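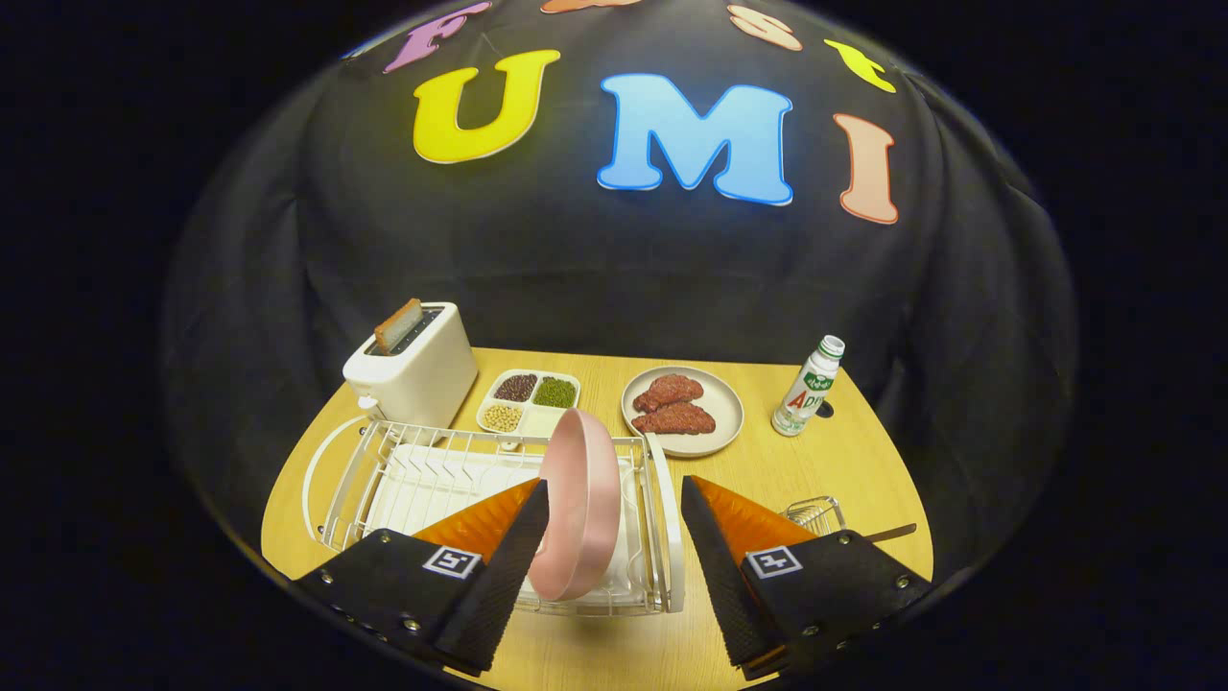

The pink pan on its way around the kitchen table, seen from the gripper. Room 313, Skukbridge.

The first thing Hina Usmani did when I walked into room 313 was hand me a gripper and tell me to squeeze.

"Gently," she said. "You're closing the jaw with your hand, so whatever you do, it does."

I squeezed. It squeaked (the gripper, not me) and she took it straight back and held it up to her ear like a seashell. "See, that one's due."

I'd come to Skukbridge to hear about the kitchen table, which people in the building kept mentioning to me as if it were a coworker. Hina looks after the table and the hand-held grippers that go with it. You carry the gripper around, you pick things up with it, the camera on top records what the fingers are doing, and later somebody trains an arm on the recordings. I've written about the training side before. I'd never spent a morning with the person who has the screwdrivers, and I loved it!

We started with the fingers. There are two of them, black, with an orange soft pad on the inner face of each one, and Hina has strong feelings about the pads.

"Everybody wants to talk to me about the camera," she said. "The pads are what wear out. They pick up grease, they get a shine on them, and then the pan starts turning in your hand. A pan is the worst thing for it. All the weight is off to one side."

The pan is pink, by the way, and everybody calls it the pink pan. It gets lifted on edge and carried over the dish rack, over and over, and I watched Kha Ung do this for a good stretch of the morning with what I can only call patience. He's been on the table since September. I asked him how he could tell when a pad was going.

"My wrist gets tired," he said. "I'm squeezing harder and I don't know it yet. So I tell Hina my wrist is tired, and she changes the pads."

She changes them after 100 hours of use anyway, whether or not anyone's wrist has complained, and she changes both sides together. I asked if you could get away with swapping just the bad one (I am a person who buys one windshield wiper at a time). She looked at me for a while.

"You could," she said. "Then you've got a fresh one and a tired one, the thing you're holding rolls toward the tired one, and Khang comes down the hall to ask me why the grasps look crooked."

Khang Trịnh is the one who goes through the recordings. He did in fact come down the hall while I was there, though only for a stapler.

Old pad off, glue off with a plastic scraper, wipe the finger, let it dry, new pad on, clamp it and go have lunch. Hina won't let a gripper back on the table the same morning. She used to, she said, and there was a bad week when pads kept creeping down toward the fingertips, and she'd like not to discuss that week. So of course I asked again later. It was the wrong glue. She still has most of the tube.

Then we got to the squares. Each finger has a black-and-white square marker on it, facing where the camera can read it, and that's how the software works out how far open the jaw is. I'd assumed you print them, stick them on and forget them. Bảo Đồng, who does the mounts and the printing, laughed at me for that one.

"They get a thumbprint on them," he said. "They get soup on them. A corner lifts up. You don't notice a corner lifting, you've got a job to do, but the camera notices right away. The width number starts jumping around and you think it's a software thing, and you go bother Khang."

"People do bother Khang," Hina said.

Their routine at the start of a session is short, and she has it written on a card taped inside the tool drawer. Wipe the markers with a dry cloth. Look at the corners. Open the jaw all the way, close it all the way, and check that the number on the screen goes to its two ends and stays there. Go around the little metal screws on the fingers with the driver, finger-tight plus a bit. Check the lens. The card also says NO PERFUME WIPES in capitals, with a double underline, and I didn't get the story behind it. Bảo left the room when I asked.

What surprised me was how much of the work is the table itself. It has a rounded front edge and a wood-grain top, with black fabric curving around behind it and big bright letters pinned up on the fabric. The U, the M and the I are the biggest. I liked them a lot. I said it looked like a puppet theater and Hina said yes, and have I ever tried to get wrinkles out of a puppet theater.

"I steam it when I can," she said. "You can see I haven't."

On the table that day were the toaster with its slice of toast, the beans in their divided tray, two patties on a plate, a little white bottle, the wire rack and so on. The rack is what Hina checks hardest. The wires are thin, and if someone sets the pan down heavy they bend, and then the fingers catch between them. She runs the closed gripper along the wires by hand and listens. I noticed she listens to nearly everything. Her first job was in a bicycle shop called Geston, back home, and she says that's where it comes from.

"A bearing will tell you," she said. "This slide will tell you too. The one you squeezed, it's dry. One drop, work it back and forth, wipe off what comes out. If it's still talking after that, I take it apart."

She took it apart for me, on a tea towel. It's less than I expected. The slide had a gray paste in the corners that she said was old oil with fabric lint in it, from the backdrop, and she got it out with a toothpick and a cotton swab. One of the screws had been put in by somebody with a powerful wrist. She named no names. Nurhan Toprak, working at the other bench, put his hand up without turning around.

I asked what she'd change if she had the money, and I was ready for a new camera or some fancy finger material. She wants a second toolbox. There's one good small driver in the place, and it lives in her shirt pocket, and when she goes home so does the driver.

"I turned around in the parking lot once and came back with it," she said. "They were all standing there with a loose screw, looking at me."

By then the squeaky one was back together. She had me squeeze it again, and this time it slid shut with no noise at all, and she put it in the drawer marked for afternoon and asked Kha how his wrist was.

"Fine," he said. "Ask me at two."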